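Old office computers get a second life in Reltville

January 9, 2023

Reltville. The repair workshop Stiltine has started to take apart and check old desktop computers from offices in the town, so that they can be used again by families and small clubs. The workshop is on Skastgate, in the building of a former shoe store, and it opened its doors for this work last June.

In the first months the workshop received 2,623 kilograms of computers and parts. Most of them came from companies which changed their equipment all at the same time. Many of these machines are not broken, the workshop says. They are only slow, or one part in them is missing.

Each tower is laid on its side and the side panel is taken off, so that the board and the drives can be reached. The processor, the memory and the hard disk are kept next to the case in their own places, and in this way small parts do not get lost among other ones. 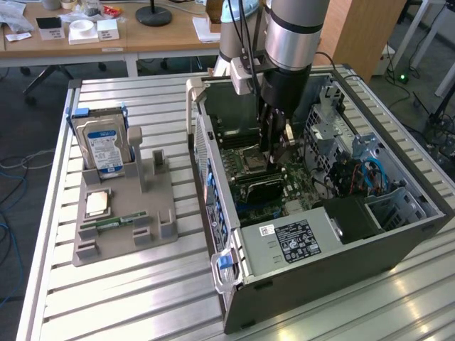

What happens to the data on an old hard disk?

Every disk is erased completely before it goes to a new owner, and the person who gave the computer receives a paper which confirms this. If a disk cannot be erased, it is destroyed and another one is put in the computer.

The check of one computer takes 90 minutes when there are no surprises. After this it must run for 3 hours without a fault. The computers that pass are sold at a low price, with a guarantee of 3 months. Screens and keyboards can be bought too, but the choice is small at the moment.

The parts which cannot be used anymore are collected by the recycling company Shezi. It takes the metal and the cables, and also the circuit boards.

People from Reltville can bring a desktop computer to Skastgate in the afternoon, without an appointment. Laptops are not accepted for now, as the workshop does not have enough space to store the batteries safely. Printers are also not accepted. Before you come, please save your photos and documents in another place. The power cord should be brought together with the computer if you still have it.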